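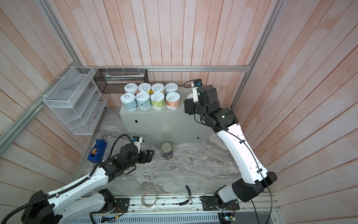
Heike Kuhlmann remarked that intake forms at the Troseck advice center still offer only two boxes for gender, and that several visitors had left the question blank. She asked that the wording be settled before the next print run.

Minutes of the LGBTQ+ Inclusion Working Group, Sosa, 7/13/24

1. Intake forms
Following the remark recorded at the opening, members agreed that the question on gender shall be optional and answered in the visitor's own words. A field for pronouns will be added. The remaining stock of 2485 forms may be used up at the reception desk only. The draft from Flistero was accepted with one change – the word "preferred" is to be struck before "pronouns."

2. Survey of members
The June survey drew 1003 replies. More than 4 in ten respondents asked for evening counseling hours. It was noted that the question on coming out at work had been misread by older respondents and should be reworded before it is used again. Hivolance will supply the full tables to all members.
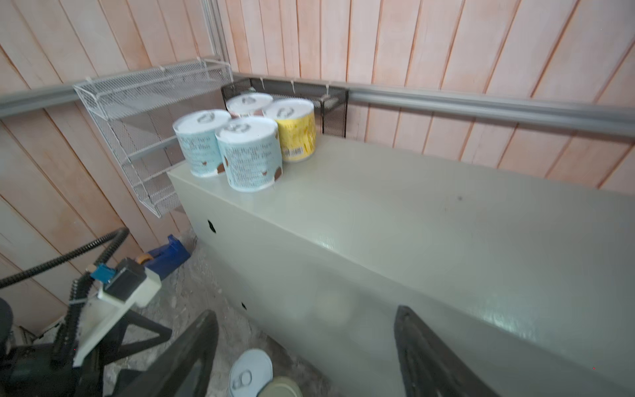 3. Support group for families
The group for parents of transgender teenagers is to continue at the Troseck center for a further five months. A request to open it to grandparents was approved without a vote. The question of a second facilitator was held over.

4. Other business
The minutes of the June meeting were approved as circulated. A proposal to rename the working group was withdrawn. Heike Kuhlmann will send the revised form to Flistero for layout.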